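Pledport 60 travel backpack, after one long trip

I bought this backpack in April, before a journey by bus and on foot which took me from Bomar to Bunesden and back again. The road is 744 kilometres if you do not get lost, and I did get lost, so I think I can say something about how the bag behaves.

The volume is 60 litres. For me this was too much in the first week and just right in the second, when I had bought a blanket and two jars of honey from a woman near the bus station in Bomar. The main part opens with a zip all the way round, like a suitcase, and I liked this very much. In a guesthouse with one small bed and no shelf you can lay it open on the floor and find a sock without taking everything out.

The straps are good. The hip belt is less good. On the climb to the old monastery above Bunesden it slipped again and again, and I had to stop and pull it tight every 200 metres or so it felt. A friend with wider hips had the same bag and did not complain. 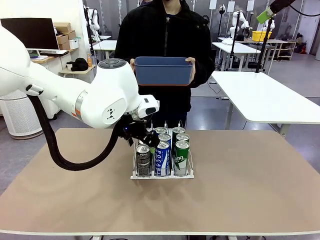

The side pockets deserve a word. They are deep enough for a big bottle, but when the bag is full they become so narrow that you must push with both hands. I ended up carrying my water in the top pocket, where it pressed on my neck. On the bus this does not matter. On foot, in the heat, it does.

Rain we had only once, on the Sunday, between the ferry and the Matić guesthouse, where I slept 2 nights. There is a rain cover hidden in the bottom – it took me a long time to find it, the little label is the same grey as the bag. My clothes stayed dry. The blanket, which was tied outside, did not, and Matić kindly let me hang it over the stove.

After the trip one zip puller had broken and the bottom was scratched from the luggage space of the buses. The seams are still fine. I would buy it again for a journey with many buses and short walks. For real mountains I would look for a better belt, and try it in the shop with something heavy inside.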